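4.3 What went wrong with the opening width

I'll be upfront that this wasn't the section we planned to write. We had a nice tidy chapter sketched out on grasp timing, and then in March I sat down to check the recordings from Gudunen (our name for the second kitchen-and-table collection) and found that the gripper had been telling us small lies for a good part of it. So the grasp timing chapter got bumped, and you get the fault instead.

Some quick background on the numbers. Gudunen has 1,257 recordings in it, all made with the hand-held gripper described in Section 3. For each one we log the opening width, meaning the distance between the two pad faces, and that width is what the policy learns to copy. If the width is off by a bit, the robot arm closes by the wrong amount later on. A few millimetres is no big deal with a sponge, but it matters a great deal with a teaspoon!

The trouble showed up as a slow creep. At the start of a session, fully open read as fully open. By the end, the same squeeze-and-release on the handle gave a reading 3 mm narrower, and it never came back until somebody restarted the logger and did the zeroing again. I honestly blamed the software first, and spent a good while going through the timestamp code looking for a bug that wasn't there (I did find a different one, see the appendix). What finally shifted my thinking was watching the raw video with the width trace plotted underneath. The fingers looked wide open over a bare tabletop, and the trace insisted they weren't.
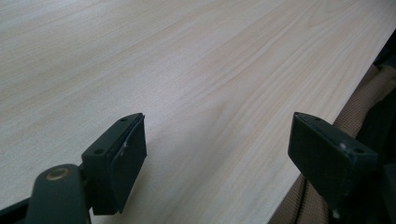 Figure 6. Open fingers over the tabletop, seen from the gripper's own camera. The brass-coloured bushing at the pivot between lever arm and finger block is visible at lower left.

Pylyp Tymoshchuk was not convinced by any of this when I sent it around. His view was that a creep in one direction only smells like something slipping, that worn bushings would give you slop both ways, and that I should put a paint mark across the joint before I said another word about wear. I grumbled a bit, then went and got the paint pen.

He was right, annoyingly. We put a stripe of white paint across each pivot and its neighbouring part, and did the same at the clamp where the width sensor's shaft meets the linkage. Then we cycled the handle 1,000 times on the bench, with a break every so often to let my hand recover and to take a reading against a gauge block. The stripes at the pivots stayed in one piece. The stripe at the sensor clamp had split, with the two halves sitting visibly out of line. Each hard release was nudging the clamp around the shaft by a tiny amount, always the same way, as the return spring slams the fingers back against their stops and the shaft carries on a little.

Why hadn't we caught it earlier? Two reasons, I think, and neither is flattering. The first is that our zeroing routine ran only at the start of a session, when everything was freshly tightened and happy. The second is that the check we did run, which we call Lostness, was built to look for dropouts. It flags any stretch where the width signal freezes or disappears, and a signal that is perfectly alive and slightly wrong sails straight through. We'd been quite proud of Lostness up to then.

The downstream effect was easier to see than I'd feared, or harder to ignore, depending on your mood. We trained the same policy twice on Skoryk, our bench arm, once with the raw widths and once with the corrected ones (the correction is described below). With the raw widths, Skoryk kept coming in to small objects with its fingers already partly closed. On 13 trials it knocked the object with a fingertip before it got anywhere near a grasp, and on one of those it pinned a mug handle against the table and kept pushing until the force limit cut in. Nothing was hurt except the mug. I'd still count that as a safety matter, because the force limit is meant to be the backstop and here it was doing the everyday work.

For the correction, we leaned on the camera. The finger blocks are rigid and they're in view for most of each recording, so their position gives you a second estimate of the width that doesn't care what the clamp is up to. It's noisier than the sensor, and it goes to pieces when a bulky object hides one of the pads, so we didn't want to swap it in wholesale. What we did was use it only at moments when the handle was fully released, compare it to the sensor, and fit a slowly changing offset over the session. Subtract the offset and the creep goes away. Recordings where we couldn't find enough fully released moments were dropped, and I was sad to see a few of them go, as they had some lovely bits of two-step picking in them.

On the hardware side, the fix was cheap. Alois Berchtold filed a small flat onto the sensor shaft so that the clamp screw has something to bite on, and we added a drop of thread locker. We also stuck a thin rubber bumper on each stop to take the sting out of the release. We repeated the bench test with the same number of cycles, and the paint stripe held.

There's one leftover I can't explain. Two of the sessions recorded at Stunska, our other site, show a creep in the opposite direction, much smaller and with no obvious start. The clamp on that unit looked fine when we opened it up. The offset fit takes care of it numerically, so those sessions are still in the released set, but they're marked, and anyone using them for fine work on small objects should look at the offset curves before trusting the widths.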